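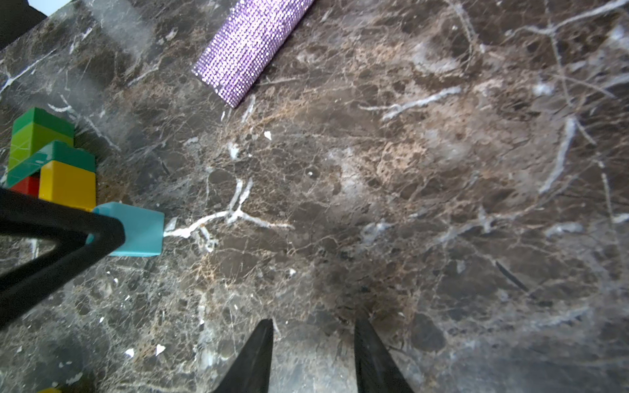 Visa paperwork is still the part of a foreign trip that most travelers leave until last, and at the Effiong travel agency in Wustivach it takes up more of the working day than flights and hotels put together. Clients bring folders, envelopes and sometimes a shoebox. Everything gets spread out on polished marble, dark brown with white and tan veins running through it, where a small stack of colorful plastic building blocks can share the surface with bank statements and old passports. A family file for four people can run to more than a hundred pages, and someone at the agency reads all of them.

Effiong opened as a ticket counter. Back then, an agent made money on airline commissions, and visas were a favor done for regular customers. The commissions shrank, the customers learned to book their own seats, and the favor became the business. Last year the agency prepared 2,801 visa applications, most of them for tourist and family visits. Of those, 73 were refused.

The agency is proud of that second number but careful about how it talks about it. An agent does not decide a visa and cannot speed one up. What the office sells is preparation: the right form, the right photo size, the right bank letter with the right date on it. The decision is made by an officer in another building, often in another country, who will never meet the applicant.

The appointment problem

Ask the staff what has changed most and they talk about appointments. Several consulates that once took applications at their own windows now send people to Skokier, a private center that collects documents and fingerprints and passes them on. Skokier releases its appointments online, in batches, with no fixed hour. In a slow month a slot can be had within the week. Before the summer, the wait can be longer than the trip.

That has turned the calendar around. Travelers used to pick their dates, buy the tickets and then apply. Effiong now asks clients to look for the appointment first and to hold off on anything that can't be refunded. Many don't like hearing it. Fares go up while they wait, and a hotel that was open in the morning may be full by night. The agency's answer is to book rooms that can be canceled and to put off buying the flights until the passport is back, even when that means a more expensive seat.

Some clients go elsewhere after getting that advice. A few come back later with a nonrefundable ticket and a refusal letter, and by then there isn't a lot to be done besides reading the letter with them and working out whether a second application makes sense.

One of the agency's longer cases last year involved a couple who wanted to visit their daughter and her new baby. Their first application, which they had filled in themselves, was turned down on the grounds that they had not shown enough reason to return home. They owned a house and ran a hardware store, but they had not mentioned either one. The form didn't have a box for it, so they left it out. The second application had the deed, the store's tax papers and a one-page letter. It was approved, though by then the baby was walking.

What goes wrong

Most trouble starts with small things. A name is spelled one way in the passport and another way on the marriage certificate. A bank statement shows a large deposit made the week before, with nothing to explain it. A passport is valid for the trip but not for the extra six months that many countries want. A travel insurance policy starts on the day of landing in local time, and the officer reads it as starting a day late.

The deposit is the one that surprises people. Relatives often lend money so that an account looks healthier, and they mean well. To an officer, the same deposit can suggest that the applicant can't afford the trip. Effiong tells clients to leave the account alone and show several months of ordinary statements. If someone else is paying, that person should write a letter saying so and attach their own statements.

Then there are old refusals. Forms ask about them, and applicants are tempted to say no, particularly if the refusal was years ago or came from a different country. The agency won't submit a form it knows to be wrong. A past refusal can be explained in a paragraph. A false answer, once found, can lead to a ban.

Software, and paper anyway

In January, Effiong moved its files to Gruvix, a program that tracks each application and sends the client a message when something is missing. The staff had kept a wall chart and a row of box files until then. The program is better at reminders, and it catches passports that are close to expiring. It is less good with families, as it treats each person as a separate file, so a mother with three children gets the same message four times.

The paper hasn't gone away. Skokier still wants printed copies of most things, single-sided, in a set order. The agency prints two sets – one to hand in and one to carry on the plane. Border officers can ask for a hotel booking or a return ticket even after the visa has been granted, and a phone with a dead battery is no help at the desk.

Who pays for it

A standard tourist file at Effiong costs less than a night in a decent hotel. The bigger bills come from everything around it. One family of five who came in this winter had spent $1,190 on government fees, center charges, translations and photos before a single flight was booked. None of it would have been returned if the visas had been refused. Their flights came to a little over $3,000, so the paperwork had added more than a third to the cost of getting there.

Clients ask if they could do it all themselves, and the staff say yes. The forms are public and most of them are free to download. People with simple travel histories and steady jobs often manage well without help. The ones who tend to need an agent are the self-employed, retired parents visiting children overseas, and anyone who has been refused before.

The office's busy season begins in early spring. The desks fill up by midmorning, and the phone is mostly people asking whether there is any news. Usually there isn't. Once a file has gone in, the agency sees the same tracking page as the client, and for days at a time the page says only that the application has been received.

17/02/2025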